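Projects > Bromness > Progress Reports

Overview | Lots | Budget | Documents | Contact

Bromness residential lots: report to the lenders
August 2, 2019

Of the 129 lots platted, 71 are under contract. The sales office calls this strong demand. I would be slower to say so, as nine of those contracts are with one buyer, Prestotik, and its deposits are refundable until November.

The road into the Drondilness section is graded but not paved. The contractor says it will be done before the fall rains. He said the same last year.

Website inquiries stand at 3,845 since launch. I can't tell how many came from people with any intention of buying land, and the marketing firm hasn't explained how it counts them.

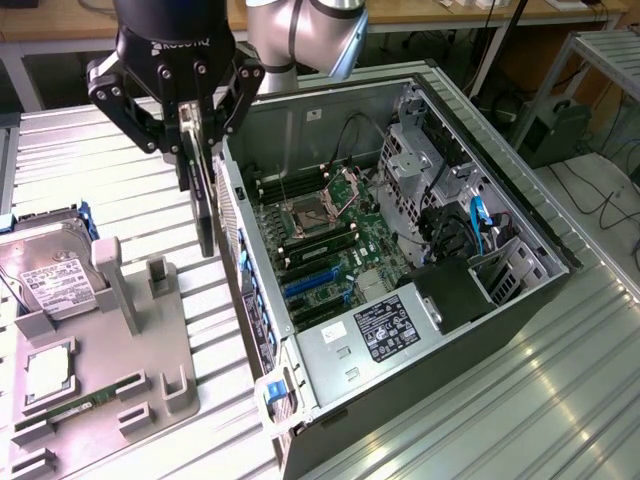 Illia Maksymiv has asked for a second model home on Ismail Lane. I don't support it yet - the first one brings in visitors, but few of them go on to sign. I would also hold back the next draw until the county accepts the water line in writing.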